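Trash and Recycling: Questions Tenants Ask
Bolden Court, Drusturbridge
Updated 18 October 2019

What day is trash picked up?

The hauler comes Tuesday and Friday mornings, usually before 7. Bags need to be in the dumpsters the night before. Please don't leave them in the hallway or on the stairs overnight, even if you plan to take them down first thing.

Where are the dumpsters?

Behind the building, next to the bike rack. The two green ones are for trash and the blue one is for recycling. The gate sticks in cold weather. Lift the handle and pull toward you.

Do I have to use a certain kind of bag?

No. Any plastic bag that ties or draws shut is fine. Paper grocery bags are not accepted for trash. They split in the dumpster and the hauler will leave whatever falls out. For kitchen trash, 13 gallon bags fit most of the cans people own. Small bags are fine for bedrooms and bathrooms.
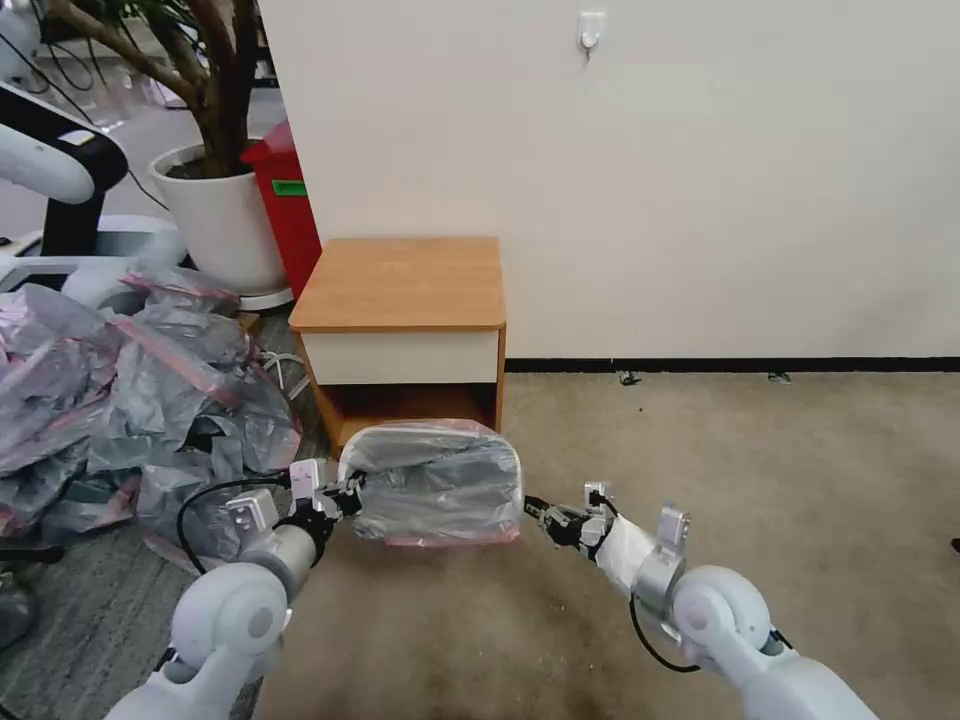 Loose trash is the main thing we get complaints over. If it isn't in a closed bag, it shouldn't go in the green dumpsters. Cat litter should be double bagged.

What can go in the blue dumpster?

Flattened cardboard, paper, cans, glass bottles and jars, and plastic bottles and tubs. Rinse food containers first. Lids can stay on plastic bottles but should come off glass jars.

Can I put my recycling in a plastic bag?

No. Carry it down in a bag if you like, then empty it into the dumpster and keep the bag. The sorting plant rejects bagged recycling, and we get billed for the whole load as trash.

Are plastic bags recyclable?

Not here. Several grocery stores in Drusturbridge have a bin for clean, dry bags near the entrance.

Does my apartment come with trash cans?

Each unit has one kitchen can under the sink. Cans for other rooms are up to you. If the kitchen can was missing or cracked when you moved in, write it on your move-in sheet and we will replace it at no charge.
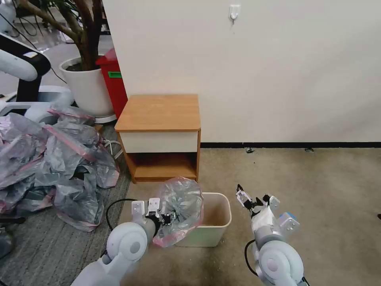 If a can is lost or broken later on, you can buy your own or ask the office to order one and add it to your rent bill.

How do I get rid of furniture or a mattress?

Call the office at least two business days ahead. Pickup of one large item costs $40, paid before the truck comes. Mattresses must be in a mattress cover. Anything left by the dumpsters without a booking will be traced if possible and charged at the same $40, plus whatever the hauler adds.

What about paint, batteries and electronics?

None of these can go in any of our dumpsters. The county drop-off site takes them on Saturdays. Bring something that shows your address.

I dropped something in the dumpster by mistake. What should I do?

Call the office. Do not climb in. Rawiri Grimshaw handles maintenance and has a long pole for this.

Who do I contact about a missed pickup?

Heather Ngata at the front office, Monday to Friday, 9 to 5. After hours, leave a message with your name and unit number and she will call the hauler the next business day.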